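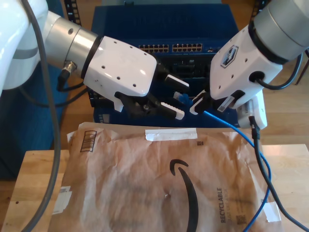
Photograph: Éabha Quinlan

The patch lead is the cheapest part of a wired network and the part most often handled. A blue ethernet cable with a translucent boot over the plug costs little, and the boot earns its price. It covers the latch, which otherwise snags when a lead is drawn back through a bundle, and it limits the bend where the cable leaves the plug.

Switches with two rows of sockets per bank leave little room for fingers. At Honer, a records office that rewired its ground floor in July, the installers from Ó Néill fill the lower row first and work from the centre outwards. Each plug is held by its body, squared to the socket and pushed until the latch clicks. A light pull confirms it.

Slack is the usual fault. Ó Néill allows 25 cm at the switch end, formed into one wide loop, and over 10 leads to a bundle is considered too many. Ties are hook-and-loop, closed loosely enough to turn by hand. Labels go on both ends before the lead is plugged in, 6 cm behind the boot, where they can be read with the neighbouring sockets full.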